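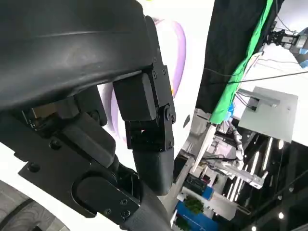

Wrist view: bracket, pivot bolt and padded fingertip.

Guides > Plendia > Collecting demonstrations > 4. Views and table set-up

Previous | Contents | Next

4. Views and table set-up

I rewrote this section after our last long round of recording, so if you have an older printout, bin it. The big change is that we now check the wrist view before we touch anything on the table. I used to do it the other way round and lost a whole morning to it (I'd set everything out beautifully and then found the wrist view was no use to anyone).

Plendia learns from two kinds of view: a close one from the wrist and a wide one from the head. The policy gets both at once, and during training we blank one of them out at random so it can't lean too hard on its favourite. That's the method in a nutshell, and it's why I go on so much about the views in this guide!

4.1 Checking the wrist view

1. Bring the arm up to the rest pose and let it settle.
2. Open the live wrist view in Jarkgate. The fingertip should be in the picture, pointing down towards the lower centre.
3. Go over the screws on the mounting plate and bracket with a hex key. Snug is enough – please don't lean on them.
4. Open and close the gripper 3 times and watch the fingertip. If it drifts between closings, go back to step 3.
5. Save the view as your reference for the session.

Note: a busy background is fine at this stage. We did a run with plain backdrops only and the policy sulked the minute we took it out in public, so now I leave the hall, the lights and the neighbours' kit in view and let it get used to them.

Caution: keep your fingers well away from the hinge while the gripper is powered. It doesn't look like much but it nips.

4.2 Laying out the table

1. Wipe the table down. Glossy tops show every smear.
2. Put out the mug, the plate and the pumpkins. Leave open table between them so a hand can get in from the side.
3. Keep the mug further back than the rest. It's the tallest thing we use and it hides whatever sits behind it.
4. Switch to the head view and check you can see every object.
5. Start the recorder, then begin the demonstration. A soft object is a good one to start with, as it forgives a clumsy grasp.
6. Between demonstrations, shift every object a little. A hand's width is plenty. 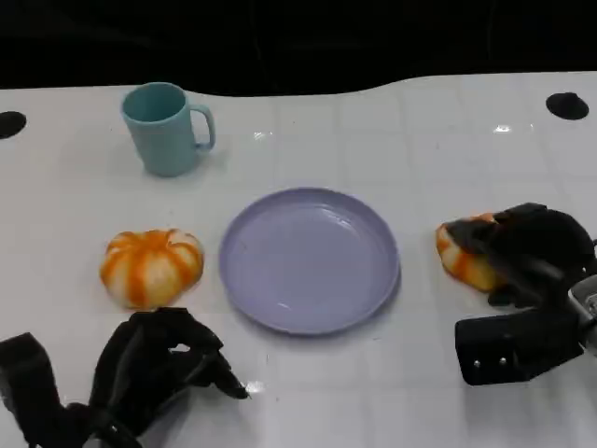 Hanne Hjaltested wrote back on the draft of this bit to say that step 6 matters more than all the others put together, and that she'd happily swap 1,000 demonstrations with the plate in one spot for 100 with it moved each time. She also wanted to know if I'd tried moving the mug forward on purpose, so the policy has to cope with things being hidden.

I have, a bit. It got slower and fussier, but it stopped giving up when it lost sight of the target – so Hanne may well be right, and I'll put it in as an option once Takumi Nagano has repeated it on the Tanabe arm. For now, stick to the layout in 4.2.

Note: if you record over 100 demonstrations in one go, stop halfway and repeat 4.1. Views creep.

Related sections
Naming your sessions in Jarkgate
Blanking a view during training
Soft objects and grip force
Moving a policy to the Tanabe arm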